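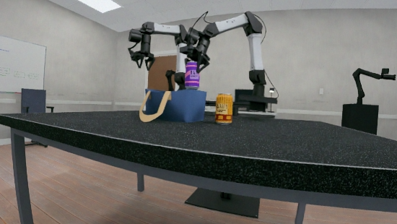
Cleiton Conceição wrote in to say that his open day lost its audience in 10 minutes, and could we please explain what to show people who came mostly for the cookies. Fair question, Cleiton. Most of what follows I learned by losing an audience myself.

How to run a robot demo for visitors

1. Pick a job your guests already do at home. At the Grineck open day in January we put drink cans in a tote bag. Everyone has bagged groceries, so everyone has opinions, and you will hear all of them.

2. Decide whether you are showing the simulation or the hardware, and say so before you press start. We showed the simulation. One man still asked if he could keep the purple can.

3. Use cans in different colors. "It's going for the purple one" is a sentence any visitor can shout. "It's going for object 3" gets you silence.

4. Start with one can. Let people watch the gripper come in from above, then carry it over to the bag. Keep quiet while it moves - they can't listen and stare at the same time.
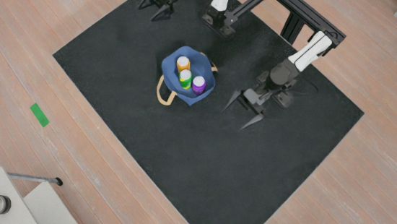
Reading time: 3 min | Filed under: Demos

5. Bring up the overhead view when you want to talk about the result. From the side, a can that goes into the bag is gone. From above, people can see the orange, green and purple ones standing inside, and you can stop describing them.

6. Expect "Why two arms?" Have an answer that fits in one breath. Mine took four, and the front row left for the Brilden booth.

7. Reset between groups. Open the arms, empty the bag, put the cans back on the table. Do this before the next group comes in, or they'll assume the reset was the demo and clap.

8. Leave the last run to a visitor. Let them choose which can goes first, and keep your hand near the stop button anyway.

Cleiton, about the cookies: put them at the far end of the room, past the robots.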